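Loretta Strickland keeps the quotes in a ring binder, and she has started writing rude words in the margins. The latest, from Vollholm, runs to 35 pages. "The price is on page 31," she says. "That tells you how they feel about it."

Strickland plans equipment spending at Frimpong, which packs and sends out spare parts for catering kit. For most of the past year she has been asked the same thing by her directors: when are we getting a robot? She doesn't say never. She says she would like to see the sums.

"They come in and talk about the arm. Lovely arm. Then you ask about the hand and the room goes a bit quiet. Fingers are where the joints are, so fingers are what I expect to be paying for."

Vollholm's quote puts a replacement hand at £1,778. Plodard, the other supplier in the running, offers a yearly service plan for £2,000 and will not say how many hands that covers. Strickland has asked twice.

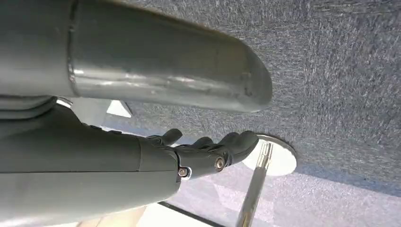
A dark grey three-fingered hand close to the white base of a chrome pole.

She is just as wary of the figures for speed. Niser, the consultancy her directors brought in, based its case on 50 picks an hour. Strickland wanted to know what was being picked. "Boxes, they said. All the same size. We haven't got boxes all the same size. We've got whisks."

Did anything in the report win her over? She thinks for a while. "The bit on night work was fair. We can't fill those shifts and I'm not going to pretend we can. But they'd left out the person who comes in at three in the morning when it stops, and that person wants paying."

What she would accept is a hire agreement with a break clause, and a trial using Frimpong's own stock on Frimpong's own floor. Plodard has agreed to the first part. Vollholm wants a deposit before it will discuss either.

The directors meet again in October. Strickland has put the robot down in next year's budget under "possible", one line below the new loading bay door. "The door I've got three prices for," she says. "All on page one."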